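Nirkstead Property Managers Forum
Board: Leases, Deposits and Shared Space
Topic: Cleaning charges at the end of short workspace leases
Started September 2018

Posted by: lease_desk_nirkstead
Good morning to all members. Our office administers 209 small work units on the east side of Nirkstead, most of them let for terms of three to twelve months. We are revising the standard lease and would welcome comments on the clause that deals with cleaning at move-out.

At present the tenant pays a flat charge of $427, deducted from the deposit, regardless of the state of the unit. The charge was set when nearly all of our units were the same size. That is no longer the case, and we have received a number of written objections from tenants of the smaller rooms. The proposal before us is to replace the flat charge with a rate tied to floor area, with a minimum.

Members who have made a similar change are asked to state how it was received and whether the paperwork increased.

Posted by: oldmill_units
We moved to a floor area rate in March of last year. The tenants of small rooms were satisfied. The tenants of large rooms were not, and two of them asked for the calculation in writing, with the measurements. Please have your floor plans checked before you send out the new schedule. Ours had not been updated after a wall was moved, and we had to reissue three statements.

Posted by: R_Harbor_Admin
I would respectfully disagree with the premise. Floor area is a poor guide to the cost of cleaning. A large room used for storing paper goods can be ready in an hour. A small room used for candle making may need a full day, and the floor may need to be stripped. In my view the charge should follow the permitted use named in the lease. We have three classes of use and one rate for each.

Posted by: lease_desk_nirkstead
Thank you both. May I ask R_Harbor_Admin how a change of use during the term is handled? Our leases allow this with written consent, and consent is often requested late.

Posted by: R_Harbor_Admin
The consent letter states the new class and the new rate. The tenant signs and returns it. If the tenant changes the use without consent, the highest rate applies. This has been challenged once, and the matter was settled between the parties.

I should add that the inspection sheet matters more than the rate. Ours has a line for each surface: floor, walls, fixed work tables, sills and sink. The inspector enters the condition at move-in and again at move-out, and both parties initial each line.

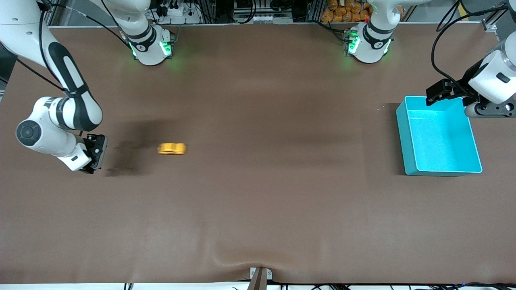
Without the initials, the sheet is of little use in a dispute. We also give the tenant a copy on the day of the inspection and keep the original with the lease for seven years.

Posted by: stesuda_court
At Stesuda Court we abolished the charge altogether and raised the rent slightly. Tenants are required to leave the unit "broom clean," and we absorb the remainder. The number of deposit disputes fell to almost 3 a year, from a figure I would prefer not to publish.

Posted by: oldmill_units
With respect, "almost 3" is an unusual figure for disputes. Is it an average?

Posted by: stesuda_court
It is an average over the period since the change. I accept the correction.

Posted by: R_Harbor_Admin
I cannot support the rent method. It asks the careful tenant to pay for the careless one, and "broom clean" is a term on which no two people agree. If it is used, it should be defined in the lease.

Posted by: stesuda_court
Our lease defines it in one sentence: floors swept, trash removed, surfaces wiped, no adhesive left in place. I am content to share the wording with any member on request.

Posted by: lease_desk_nirkstead
I would be grateful for the wording. Our present draft keeps the floor area rate – with a cap of $1,000 – and adds the surface sheet described by R_Harbor_Admin. The classes of use will be considered at the next review. The draft will be posted to this board when our counsel has returned it, and comments may be added to this topic until then.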